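The packing line and the people on it

I have been at Hitbridge long enough to have lived through two "transformations," so take my mood into account.

The new one started in March. We pack kits for offices and clinics, the boring stuff: cables, wipes, tissues, small odds and ends that go in a box and get shipped out of the Dunstead building. Until this year it was all done by hand by a crew of 11. The plan is that arms will do the easy kits, and people will "move up to more interesting tasks." I have asked three times what the interesting tasks are. The last answer was that they are being scoped.

Meanwhile somebody has to show the arms what picking up a tissue pack looks like. So a few of us go over to the office side, stand at a white table and do our own jobs very slowly with a gripper in each hand. You squeeze, you lift, you put it down, you start over. The target is 110 good runs per shift. I have packed boxes for years and never thought of putting down a cable as something I could fail at, but now I get a number at the end of the day that says how many times I failed at it.

The pay is the same. I want that written down somewhere, because at the kickoff it was called a "new skilled role." When Hashini Bhuiyan asked if a skilled role came with a skilled rate, we got a slide about career paths. She has been packing longer than I have and she is better at the gripper work than anyone, so if there is a path I would like to see her on it first.

Some of it I don't mind. You get a chair between sets. It's quieter than the floor, and my shoulders feel better than they did in the winter. The engineers from Toneo are polite and they do ask us things, like which end of a cable we go for. (Depends on the cable. They wrote that down.) One of them told me the soft packages were giving them the most trouble and I admit I enjoyed hearing it.

What I don't buy is the math. We were told the first station would save 30 hours a week. Nobody has shown us whether that includes the hours we spend at the table, or the person who will have to stand by the arm and fix what it drops. At Hagedorn, where my cousin works, they put in a similar setup and kept the same headcount for a while, then just didn't replace anyone who left. They're down 5 people. No layoffs, as the company likes to say.

There's a meeting on Friday and I have my question ready. If our hands are what the machine is learning from, what do we get when it has learned enough? I'm expecting another slide.

I'll post again after.
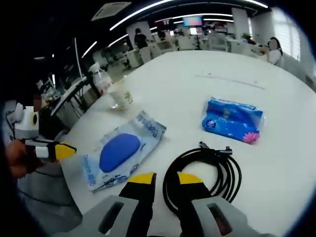
Cable, wipes, tissues. The table on the office side.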